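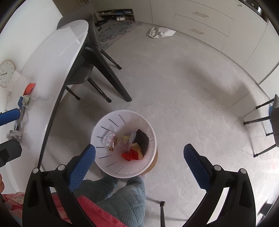 Household waste audits depend on how the sorting categories are defined before any bag is opened. This report covers a four-week audit of shared student kitchens in Skirton Hall, carried out for the Environmental Measurement module. The purpose was to test whether the mass of food waste discarded in packaging can be estimated from the mass of general waste alone. Mixed items are the main source of error. A clear plastic bag with food scraps still in it, lying next to a crumpled wrapper in a small slotted bin, can be recorded as food, as film plastic, or as both, and the three choices give different totals. We recorded such items as "packaged food" and separated them only after the first weighing.

1. Method

Six kitchens took part. Each had one general waste bin and one food caddy. Bins were emptied every second evening and the contents taken to the ground floor laboratory in the Pudodlow Building. Each load was weighed on a Vadberg bench scale with a resolution of one gram, then sorted by hand on a lined tray into four categories: loose food, packaged food, dry packaging, and other. Packaged food was then opened, and the food and the packaging were weighed separately. Liquids were drained into a tared beaker and added to the food mass.

Valdemar Blöndal did the sorting and Magdalini Mitsotakis-Vlachou repeated it on every tenth load without seeing the first result. Where the two results differed by more than five percent in any category, the load was sorted a third time and the median was used.

2. Results

A total of 123 loads were weighed. Packaged food was present in most of them. The heaviest single entry in that category was 998 g, from kitchen 4, and consisted of unopened bread and cooked rice in a tied bag. Loads from kitchen 6 had the lowest packaged food mass in all four weeks.

General waste mass was a poor predictor of packaged food mass. Heavy loads were often heavy on account of glass, which residents should have placed in the recycling point outside. When glass was removed from the totals, the relationship improved but was still too weak for use in a single kitchen. It was acceptable when all kitchens were pooled by week.

3. Sources of error

Moisture loss between collection and weighing was not measured. The Pešek correction given in the module handbook assumes an open container and was not applied to tied bags. Residents knew that the audit was under way, and the first week may not represent normal behavior. Two loads in November were left overnight before sorting and are marked in the data table in Appendix B.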